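Kitchen cell notebook, September
Entry by Finlay Pringle. Present in the morning: Montserrat Campos, Vitalii Tkachenko. Zoila Rivadeneyra joined by phone after lunch.

09:10

Started on the working rules for the play-kitchen cell. Until now we have had a sheet from Gildale that was written for their bench arm, and most of it doesn't apply to us. It talks about a fence we don't have and a pallet we will never have. Vitalii went through it with a pencil and we kept 11 lines. The rest I have put in the back of the folder so that we can show we read it.

What we need is something short enough that a person will read it before switching on. Montserrat wants one page. I think two, with the second page for whoever sets up the counter.

Agreed so far:

Before power on. Both emergency stops pressed and released, and the status light checked after each. One person holds the pendant and says so out loud. If the pendant changes hands, the new holder says so too. We have been sloppy about this. On the last batch of runs the log has two names against the same hour and neither of them can say who had it.

Reaching in. No hands over the counter while the drives are on, including when the arm looks as if it has finished. The Jevular controller can sit still for a good while between the end of one move and the start of the next, and it gives no sound before it goes. Vitalii wanted to allow reaching in during a software pause. I said no, and Zoila said the same later without being asked, so it stays as drives off.

Speed. Reduced speed for the first pass of any new task, full speed only after a clean pass has been signed. Montserrat asked what clean means. We wrote: no contact with the counter edge, the posts or the back panel, and nothing dropped outside the counter. She thinks "dropped" needs a definition as well. Left it for now.

10:45

Read the draft aloud to Ysaline Pruvost, who hasn't worked in this cell before, and asked her to follow it exactly. Useful. She stopped at line four because it says "check the work area" and doesn't say what for. Fair point. Changed to: check that the counter holds only the items on the run card, that the floor by the arm is clear, and that cables are behind the base.

She also pressed the second stop before releasing the first, which the draft allows, and then the status light tells you nothing about either one. Order now written in: press one, look, release, then the other.

Also found that the run card and the log sheet use different names for things. The card says "scrubber" and the log says "brush". We'll use "brush" on both. Same with "beaker", which is now "cup". It seems petty, but when Zoila went back through the old runs she had to merge the names by hand and she got run 2636 wrong because of it.

13:30

Phone call with Zoila about the reset rules. Her main worry is that people tidy up between runs without noticing. They square things up to the counter edge, turn the cup the right way up, move the brush so the handle points at them. After an afternoon of that every start position looks alike and the results are better than they should be.

New wording for page two:

The start layout comes from the card. Set it out and then leave it. If the card says the cup is upside down, it goes upside down. Angles are as drawn, to within what you can judge by eye. Don't correct an item after the operator has called ready. If something rolls or slips after that, the run is void and gets a new number. Void runs stay in the log with a line through them and initials.

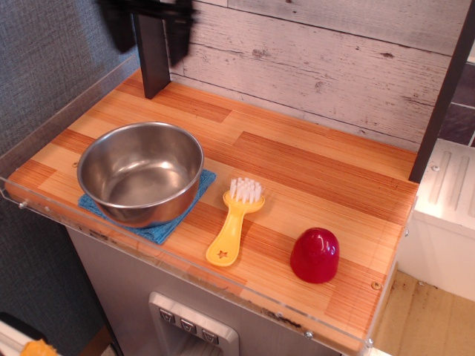

She would also like the person doing the reset to be someone other than the person holding the pendant. I agree in principle. In practice we are often only two, and one of us is answering the phone. Wrote it as "where two people are present" and she accepted that.

Length of session. We settled on 30 minutes holding the pendant, then swap or stop. Vitalii thinks this is too cautious. I looked back at my own entries and the mistakes are nearly all near the end of long stretches, so I would like to keep it and see.

15:20

Tried the whole thing once through with the new page two, Montserrat on the pendant, me on reset. Points to fix:

The line about jewellery and loose sleeves is on page two and should be on page one, before power on.

The call for "ready" needs an answer. I said it, Montserrat didn't hear me, and we both stood there. Reply to be "starting".

There is no instruction for what to do if the gripper stops while holding something. At the moment Vitalii opens it from the menu and catches the item, which breaks our own rule on reaching in. Proposed: jog clear to a low height over the counter, open from the menu, let it drop, drives off, then pick it up. Needs trying with the Lu gripper as well, as its jaws open further and might knock the back panel.

Edge contact. Montserrat asked whether a light brush against the clear edge strip counts as contact. Yes, all contact counts. Log it and look at the screws before the next run.

Still open: what counts as dropped, who signs when Zoila is away, and whether the Brurovitz cell takes the same two pages or writes its own. Ysaline to type up the draft. Old Gildale sheet to come off the wall once the new one is signed.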